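November, nearly midnight

Too wound up to sleep, so I'm writing this down while it's fresh. We finally ran the new grasp scoring against the old one on the plates, and it's better! Properly better, on plates, which I've been grumbling about since I got to Nustham.

The old method picked one grasp from one look and went for it. Phúc's idea (I was rude about it in the summer, sorry Phúc) was to let the policy draw 40 candidate grasps, score each one from the wrist view, and throw out any where the fingers would meet the rim too flat. The scoring network is tiny, 256 units wide, and I was sure it would get confused by all the lettering on the green plates. 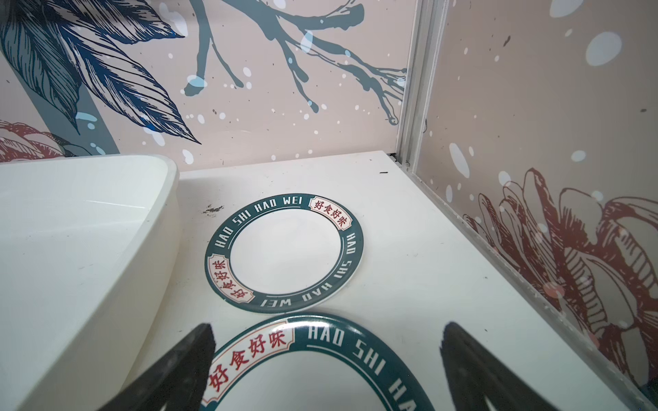 Over 200 trials each, the old way got 121 plates into the tray and the new way got 163. I made Bart recount from the logs before I let myself be happy. He got the same totals, then went and put the kettle on, his version of cheering.

Most of what's left is plates near the tray, where the arm has to come in over the rim and runs out of good angles. Siebe thinks we should let the two arms negotiate, one nudging and one lifting. I want to try it so badly. I also want to mix up the patterns more, the sunburst ones and the ones with the big characters along with the green, and see if the score still holds when the order is random.

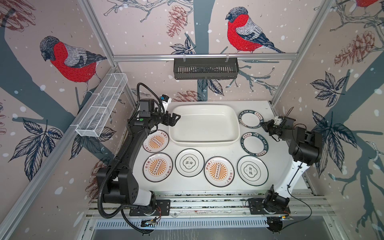

Cor asked whether any of this carries over to bowls. No idea yet! The scorer has only ever seen plates, and a bowl gives you a completely different edge to grab. I've promised him a small test before we write anything up for Kendgate.

Tomorrow: fix the timestamp bug, rerun trial 319 from the training set, answer Dean's email, buy milk.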